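Fashion Retail and Pricing, Session 4: Outlets, markdowns and what a discount means

These notes go with the lecture and cover the points you will need for the seminar.

Where outlet stock comes from

Shoppers tend to think outlet clothes are last season's leftovers. Some are. The rest falls into two groups: seconds with a small fault, and goods made for the outlet from the start. Made-for-outlet jeans may use a lighter denim, fewer belt loops or a cheaper zip. Check the inside label and the seam allowance before you compare prices.

Reference prices

The higher price on the tag is called the reference price. Our case study is Meduton, a chain that tagged a coat at 400 and sold it at 200. The seminar question is whether the coat was ever on sale at 400, and for how long. Khamphan, the second case, shows no reference price at all and relies on low prices all year.
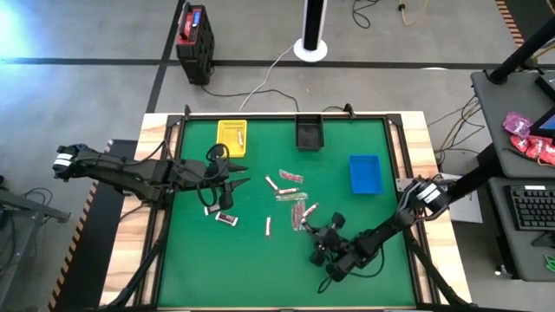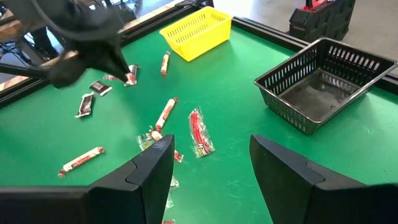
Markdown timing comes next. A shop that cuts too early gives away margin, and one that cuts too late is left with winter coats in March. Most work in steps, with 3 cuts over the season and a final clearance. Small add-on goods are handled differently. Sweets in wrappers, like the ones scattered over the green surface in the second picture, are cheap enough that shoppers seldom compare prices, so till-side items of this kind usually stay at full price while the clothes are marked down. Socks and hair ties behave much the same way.

Bundles

Virkska sells tops at 4 for the price of 3. Work out the saving per item, then ask whether the customer wanted four tops – many did not, and returns on bundles are awkward to refund.

For the seminar

Read the Pustuvska handout on returns. Bring one clothing label from home, with the price you paid if you remember it. Group lists are on the course page.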